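Does anyone's T-shirt stay folded? (the "file fold" and the 30 second claim)
Laundry & Linens > Folding and Storage

drawerful
August 2, 2026
I have now read four different guides saying you should fold T-shirts into little packets and stand them up in the drawer like files. Everybody swears you fit more in, and everybody swears it takes no time once you get the hang of it. I've been at it since November and I don't believe either part.

My drawer is a Pillwood, 70 cm across on the inside. Flat stacks, it held my shirts fine. File folded, it holds the same shirts and they fall over every time I take one out. So what did I gain? I can see the colors. I own mostly navy and black. I can see a row of navy and black.

Am I doing it wrong or is this one of those things people repeat?

hemline_pat
You're probably doing it wrong, sorry. If the packet won't stand on its own on the table it won't stand in the drawer. Most people leave it too wide. Thirds, then in half, then thirds again.

drawerful
I do thirds, half, thirds. The heavy ones stand. The thin ones flop. Does your method work on a thin shirt, yes or no?

hemline_pat
Yes, if you smooth it first.

Gus in the basement
"Smooth it first" is where all the time goes and the guides never count it. I timed myself on a full load. 197 seconds for five shirts, and I wasn't dawdling. Where are these 30 second people getting their shirts? Off a hanger in a store?

nataliap
Natália Pacheco here, I did alterations for a long time and handled a lot of jersey. I'm with Gus on the timing and with Pat on the smoothing. You can't fold wrinkles out of a knit. Whatever is in the cloth when you make the first fold is in there until the next wash.

What I don't agree with is the advice to grab the shirt by two points and pull. You see it everywhere. Pinch each side, give it a good tug, lay it down. Pulling from two points puts all the strain on those two points. You get deep creases running in from wherever you're holding, the bottom edge sags into a curve, and the middle is full of long diagonal wrinkles that weren't there before you started.

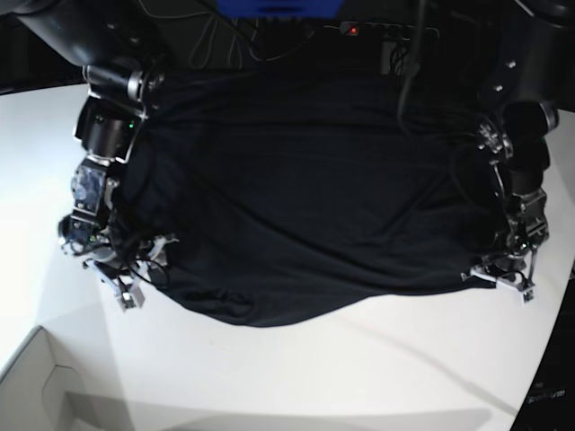
And then you lay that on the table and fold it, and wonder why the packet leans to one side. Put the shirt down first, all of it, then flatten from the center out with your palms. Don't lift it again. If the hem has rolled up on itself, unroll it before the first fold, as a rolled bit inside a packet makes a lump and the whole thing rocks.

drawerful
OK, that is the first useful thing anyone has told me about this. I do pull from the sides. I also have rolled hems on half of them.

Gus in the basement
I'd like to see some evidence that pulling does anything lasting, though. A T-shirt gets yanked over your head every morning. It survives.

nataliap
I didn't say it ruins the shirt. I said it makes a bad fold.

Gus in the basement
Fair enough.

cornerchair
Has anyone tried a folding board? I have the Gindo one. It does make them all the same size.

Gus in the basement
Same size, sure. Faster, no. You still have to get the thing lying flat on the board, so you're back to smoothing.

cornerchair
It's faster for my kids.

hemline_pat
Kids' shirts are easier anyway, there's less to smooth. I had the Belance board and the hinge split. Went back to the tabletop. Pale table, dark shirts, good lamp, so I can find the edges. On my old brown table I could never tell where a black shirt stopped.

drawerful
That part I can believe. I fold on the bed with a gray cover and it's like folding fog.

Judite Amaral
I'll be the contrary one. Stop folding the thin ones. I roll mine and put them in a box with no lid, inside the drawer. They can't fall over if they're already lying down. People act like rolling is for suitcases only, and I have never heard a good reason for that.

hemline_pat
Rolling leaves a wave across the front.

Judite Amaral
On a thin tee it's gone by the time I've had my coffee. I wouldn't do it with a collared shirt.

nataliap
A loose roll is fine. A tight roll does leave a wave, Pat's right about that.

cornerchair
The Cao dividers would fix the falling over too, if you want to stay with the file method. The spring kind.

drawerful
How much?

cornerchair
No idea now, I got mine secondhand.

Gus in the basement
So to make the free, no effort method work you need a pale table, a lamp, a board and dividers. I've got a shelf. Stack of shirts on a shelf. I take the top one.

hemline_pat
And you wear the same three shirts.

Gus in the basement
They're good shirts.

drawerful
Update, same evening. Redid the drawer with Natália's way, flat on the kitchen counter, palms only, hems unrolled. Took me 200 seconds for the five worst ones, so Gus, your number holds up. They are standing better, except two thin ones that I rolled. I still don't see where the extra space is supposed to be. Will report back after the next wash.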